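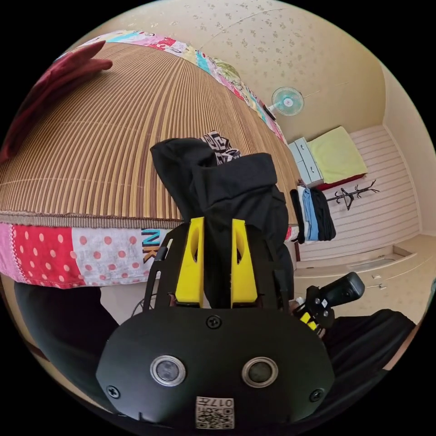

Figure 1. A small bedroom, with a black garment.

Clothing Use Among Students in Foltport
Nikau Kingi, Coralie Quinlan, Fedir Dovhaniuk
Supervisor: Bronwyn Katene
2/17/21

Our project looked at how long students keep everyday clothes and why they stop wearing them. We chose Foltport because the Kereama secondhand store is close to campus and let us use its donation records from August.

We sent a survey to 700 students and received 500 complete answers. Students were asked about tops, pants and coats. Shoes were left out after the pilot, where the question about repairs confused people. Ataahua Hapeta helped us rewrite it.

The store logged 2434 donated items in the month. We sorted the log by type and by the reason the donor gave, if there was one. Many entries had only the word "clothes," and we left those out of the second chart.

The most common reason for giving up a top was poor fit. Damage came second, mostly worn cuffs and broken zippers. Coats were kept much longer than tops — several students still wore one they had in high school. Students in shared housing gave away more clothes than those living with family. Lack of closet space came up often in their comments.

We also held 11 short interviews. Most people said they would mend a small hole if they had a needle and thread at home. Few had ever paid for a repair.

The survey reached more first-year students than we planned, so the results for older students are weak. The store log covers one month only, and August is when many leases end. A second round should use records from the winter as well.

Clarard Student Projects | Contact the department office | Back to top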